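Drullia Twin – two-arm bench cell for small parts handling

Two arms, one rail, one enclosure. Built by Sorkunis for the shops that still do their handovers and small assembly by hand and have people going home with sore wrists. We've been shipping it since August. Lead time is 8 weeks, sometimes less, ask.

What it does: pick, hold, pass, place. One arm holds the part while the other works on it, or takes it off its hands. Most single-arm cells need a fixture for that, and a new fixture for every new part. Twin doesn't, mostly. Odd shapes still want a trial first – send us the parts.

Both arms bolt to the front rail and point in, so the person at the bench stands on the side where the bases are. Clear panel in front. You can see whats going on without leaning in. 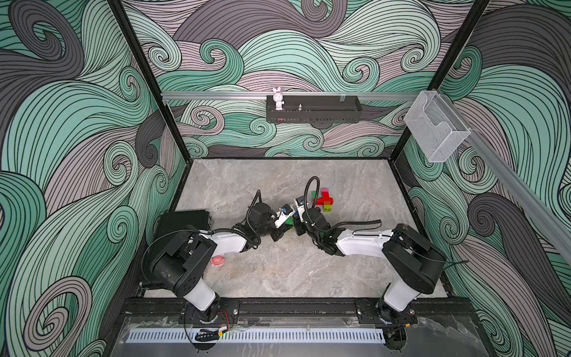
What happens to the people who did this job before?

In the shops we've fitted so far they stayed on the same bench. They load parts, check what comes out and teach the cell new jobs, and the repetitive passing goes to the arms. Talk to your crew before the cell is delivered, not the morning it shows up.

More on that. Ruby-Lee Ruawai runs the small parts bench at Pornance and had two cells put in on her line. Her notes, shortened:

"First week slower. Expected. Second week the crew had moved the bins closer and redone the loading order themselves, should of asked them sooner. Fewer people asking for light duty. Rotation is easier now, any of them can run it. What I'd change: the job list on the screen is too long, give us favorites."

Favorites are in the current software. Free update.

Training – one day at your site, for everyone on the bench, all shifts if you want them. Jobs are taught by hand guiding plus the Gu panel (sold separately, or borrow ours for the setup week). No code. Someone who knows the part teaches it better than we do, so we mostly stand back.

In the box
Two arms with grippers
Front rail, enclosure, clear panel
Cable set, spare clips
Setup guide, printed

Storage on the panel is good for 900 saved jobs. Service interval 2000 hours, and the finger pads are a swap you can do yourself, nearly 20 minutes the first time.

Not for food, not for anything wet. Heavy parts, look at the bigger Drullia instead. Prices on request, quote comes back same day if you send part drawings and a rough idea of your shift pattern. Refurbished cells come up now and then – get on the list, they go fast.

14 shares | 3 comments

We use cookies to remember your region and quote basket. Accept | Settings

Contact | Service and spares | © Sorkunis | Back to top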